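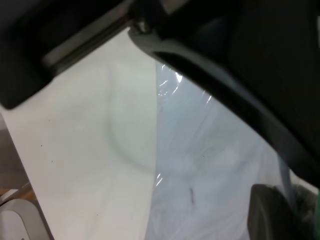
Off-white with a faint green-gray cast.

White touch-up paint matches in the can but reads green once it dries

Posted by Getsemaní Villaseñor in Interior Paint

I repainted a utility room in July with Plesel 1534, an off-white in eggshell finish. Last week I patched a few dents with spackle and touched them up with what I believed was the same color. The new can was mixed at a different store, in the Gumede eggshell base, because the Plesel base was out of stock. The clerk entered the formula by hand.

Wet, the two were hard to tell apart. After drying overnight the patches look slightly green against the older paint. It is worst in the evening with the ceiling light on. Around noon, with the door open, I can barely find them. The lamps are 60 watt equivalent LEDs and there is no window in the room.

What I have tried so far:
Stirred the can again from the bottom and redid one patch. No change.
Put a second coat on another patch. Slightly worse.
Swapped one bulb for an older one from the hallway. Better, but I would like to keep the LEDs.

Is this a tint error, a base difference, or only the light? And is there any way out short of repainting all the walls?

mullelex_user
Had the same thing in a rental. Just paint the whole wall, corner to corner. Touch-ups in eggshell never disappear anyway.

Nastorbridge
Probably two causes, and they should be checked separately.

First, the base. A tint formula is written for one manufacturer's base. The white pigment load and the undertone of the base vary between brands, and in an off-white the base supplies most of the color you see. The colorant is a very small amount, so a formula carried over to another base will often land a little off. Green or yellow is a common direction for the error. If the clerk did not scan a sample, nobody corrected for this.

Second, the light. Two paints made from different pigments can match under one light source and differ under another. The term is metamerism. Your noon observation fits. Check the CRI on the lamp carton. A low-CRI lamp can exaggerate a green shift in neutrals, and 90 or better is preferable for judging paint.

To separate the two, brush the new paint on a white card, two coats, and let it dry fully. Do the same with leftover paint from the first can if you have any. Compare them outdoors in shade, then under the ceiling light. A difference in both places means the color is wrong. A difference only under the ceiling light means metamerism, and a better lamp will hide most of it.

If the color is wrong, take a dry chip to the store — cut from the paper face of the drywall behind a switch plate — and have it scanned against the base they intend to sell you. Do not bring wet paint. Ask for a quart first.

The second coat looked worse because the first was letting some of the old color through. Sheen adds to it too. A brushed patch on a rolled wall reflects differently at a low angle, so use a small roller with the same nap and thin out the edges.

Posted by Getsemaní Villaseñor
Did the cards. There is a difference in shade as well, small but visible, and larger under the LEDs. The carton lists CRI 80. I am having a chip scanned on Wednesday, and I will ask whether the Plesel base is back in stock before I let them mix anything.

Nastorbridge
Then get the original base if they have it. Prime the spackle spots before you recoat, or they will flash through whatever color you end up with.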